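Cleaning up edition records for a technical backlist – speaker notes
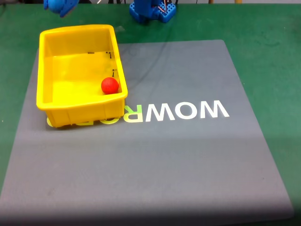 5 min read

Talk by Evangelia Konstantinidis, Notelis. Slides follow the same numbering.

1. Opening

Introduce myself. I work on catalog data at Notelis. We publish engineering books, mainly on motors, transformers and antennas. I don't edit the books. I look after the records that go out to stores and libraries.

Say early that the talk covers print and e-book editions of the same title. Journals are a separate problem and I will take questions on them at the end if there is time.

2. What we started with

The backlist had over 3,430 records when we took it over from Boutros. Many were for the same book. A hardcover, a paperback three years later, an e-book with no date, and sometimes a second hardcover record with a slightly different title.

Show the slide with the winding design handbook. Five records, four spellings of the subtitle. Let people read it before moving on.

The descriptions were copied from one edition to the next. In the paperback record for the handbook, the text still says "now in its first printing."

3. How we matched editions

We tried matching on title alone first. Bad results. "Electric Machines" and "Electric Machines, Solutions Manual" ended up as one book for most of a week in May.

What we use now: author surname, page count within a small range, and the first line of the description. Then a person checks. Charalambos Kourkoulas wrote the matching script and Polyxeni Theodorakopoulos did most of the checking.

The script flagged 300 pairs it could not decide. We went through those by hand with the books on the desk where we had them. For 75 of them we had no copy in the building and had to write to libraries.

Pause for questions here if the room is small.

4. Prices

Old cover prices are a mess. Keep this short. Some records hold the price on the day of release, others hold whatever the last update said. We now keep both, each with its own date. Stores get the current one only.

If someone asks about currency: we store the price in the currency it was set in and do not convert.

5. Tools

We moved from spreadsheets to Bileo. It handles linked editions well enough. It does not handle a change of publisher name, so for the Boutros titles we carry the old name in a note field. Not ideal – Thodoris Gkikas is working on a better way and may want to say something from the floor.

Skip the import demo if we are past 11:30.

6. What I would do differently

Write down the rule for what counts as a new edition before touching any data. Our first two checkers had different ideas about corrected reprints and we redid part of the work.

Ask the warehouse sooner. Ladosham had page counts and weights for nearly everything printed, and we only found out in month 2.

7. Close

Thank Gleice Mendonça for the library letters. Put up the slide with the field list and leave it up during questions. The matching rules are on the handout, back page.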